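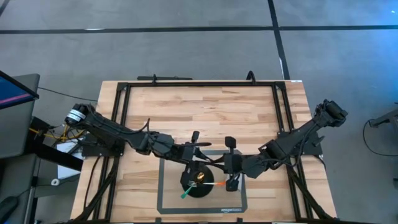 **Ticket 192: Right follower arm lags during remote-control demonstrations**

**Station:** Two-arm table, Loveck
**Reported by:** Demonstration team, Loveck
**Assigned to:** Control Support, Harwood
**Priority:** Normal
**Status:** Awaiting confirmation

**Summary of the problem**

During recording of the table-clearing task, the right follower arm responds late to its leader handle. The delay is most apparent when the operator closes the gripper on a thin utensil handle and begins to lift. The left arm, run from the same computer with the same software release, does not show the delay. The team has been instructed to record 100 demonstrations of this task in August. Episodes in which the delay is visible cannot be accepted, as the recorded commands and the recorded arm positions no longer agree.

**Steps taken before escalation**

1. Both follower arms were returned to the rest position and the control software was restarted. No change.
2. The leader handles were exchanged between sides. The delay remained with the right follower arm.
3. The data cable to the right arm was replaced with a spare supplied by Kassab. No change.
4. The task was repeated at reduced hand speed. The delay was harder to notice but still present in the log.

**Response from Control Support, Thursday, 9:40**

The station log shows that the left arm is being read every 10 milliseconds, as configured. The right arm carries a smoothing setting of 80, left in the profile from an earlier calibration. The default for this station is zero. Please reset the value, save the profile under a new name, and record a short trial set before resuming the August schedule. Episodes already recorded under the old profile should be moved to the hold folder and should not be deleted.

**Update from the station, Thursday, 14:15**

The value was reset and the profile saved. A trial set was then begun with the standard layout: plate on the mat, with fork, spoon and cup.
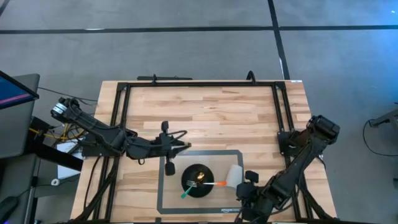

Helter: We had the same fault on our station last spring, and resetting the smoothing value corrected only part of it. The gripper has its own entry, further down in the same file. If that entry is not changed as well, the arm will follow the operator correctly and the fingers will still close late. Compare the gripper command with the gripper position in the log before you release any episodes for training.

**Response from Control Support, Thursday, 15:05**

The remark from Helter is correct and has been added to the station guide. The gripper entry is named separately and is not affected by a profile reset. Please set it to zero and restart the control software. The limit on closing force must remain as it is.

**Update from the station, Thursday, 16:30**

Gripper entry changed and software restarted. In the first log after the restart, the right gripper command and position agree within the permitted range. The operator reports that the two handles now feel alike. The earlier part of the trial set has been placed in the hold folder with a note giving the profile name.

**Open items**

- Harwood to review the hold folder and decide which episodes can be kept.
- Loveck to complete the trial set under the corrected profile and attach the log.
- Kassab to advise whether the original data cable may be returned to service.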